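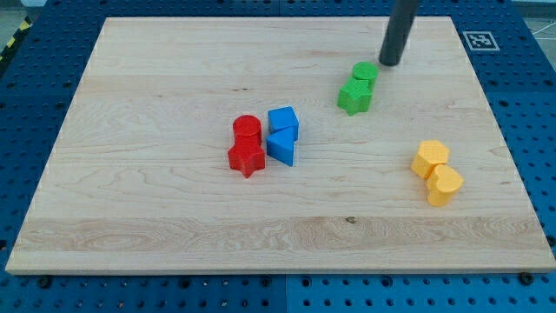 Trorkar hardwax oil on maple: long-term review

Reviewed by Lizelle Mokoena
Jan 13, 2025

Trorkar is a two-part hardwax oil sold for indoor furniture, worktops and small turned goods. I started using it in April on maple, which is a hard species to finish well. Dense, closed grain takes up very little oil, the pale color shows every lap mark, and most oils turn it yellow within a season. I bought the product at retail.

What you get

The kit is a can of oil and a smaller bottle of hardener. The can has a pry lid that reseals properly the first few times and less well after that. The hardener bottle has a dropper insert that clogs unless it is wiped after each use. A white pad is included. It is too coarse for the final buff and I stopped using it after the first board.

The instructions are one folded sheet. The mixing ratio is printed by volume only, in type small enough that Sizwe Shabalala, who shares the shop with me, read it wrong and mixed a double dose of hardener. That batch gelled in the cup before he had finished one side.

Surface preparation

The sheet says to stop at 150 grit. On maple I disagree. At 150 the cross-grain scratches from an orbital sander show clearly once oil goes on, particularly in figured areas where the grain changes direction. At 180 they are mostly gone. At 220 they are gone, but the wood is closed up enough that the oil sits on the surface and has to be worked in for longer. I settled on 180 by machine, then 180 by hand along the grain.

Raising the grain with a damp cloth before the last sanding made a visible difference. Skip it and the first coat dries with a faint nap.

End grain needs separate treatment. I take it to 320 and it still finishes a shade darker than the face.

Application

Mixed oil has a working time of 8 minutes at shop temperature before it starts to drag. Spread it thin with a plastic card, let it stand, then remove everything that will come off with a lint-free cloth. Anything left on the surface cures into a soft, shiny patch that has to be scraped.

The smell is mild during application and stronger overnight. Oily cloths should be laid out flat outdoors or soaked before disposal. The sheet mentions this on the back, where it is easy to miss.

One coat is sufficient for a shelf. For a worktop or a serving board I apply a second, very light coat the following day. A third coat added nothing I could see or feel.

Results on pale wood

Color shift is the strong point. Fresh off the cloth, maple looks a little warmer than bare wood. After nine months on a windowsill, my test offcut has yellowed slightly when held against a masked section. An offcut finished with Nikolaidis Danish oil and kept beside it is plainly amber.

Figure comes up well. Swirls and curl gain contrast without going blotchy, and plain straight grain stays quiet. Sheen is a low satin. There is no way to make it glossier, and buffing harder only evens it out.

Wear

Water left standing for an hour wipes off clean. Left overnight under a glass, it makes a pale ring that fades over a day or two. Coffee and red wine came off after 30 minutes with soap. Turmeric did not. Hot mugs are fine; a pan straight from the stove left a dull circle that I sanded back and re-oiled. The repair blended in after a week.

Scratch resistance is average. A polyurethane will take more abuse, and for a dining table used by small children I would still specify one. Spot repair is where the oil earns its price: no stripping, no visible edge.

Storage

Unmixed oil skinned over in the can after four months. I cut the skin out and the rest worked normally. Decanting into a collapsible bottle should prevent it – I have done so with the second can and have no skin so far.

Verdict

Recommended for maple, birch and ash where a pale, low-sheen surface is wanted and the user can tolerate fussy mixing. The instruction sheet needs larger type and a ratio by weight. Buy a small scale, discard the pad, and mix less than you think you need.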